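Tromatura é um sistema robótico de bancada com dois braços articulados, construído numa oficina partilhada de Brendomley. O projeto teve início em julho e destina-se ao estudo da manipulação de objetos domésticos em escala reduzida. Cada braço suporta cargas de até 492 gramas. 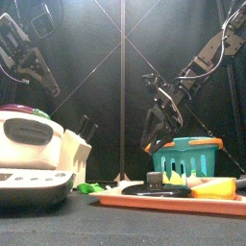 Brendomley, sexta-feira, 5 de dezembro de 2025 – Braço direito com a garra junto à borda de um cesto azul-esverdeado; à esquerda, um eletrodoméstico de cozinha de brinquedo.

A documentação de montagem compreende 61 páginas.

Última atualização: revisão 21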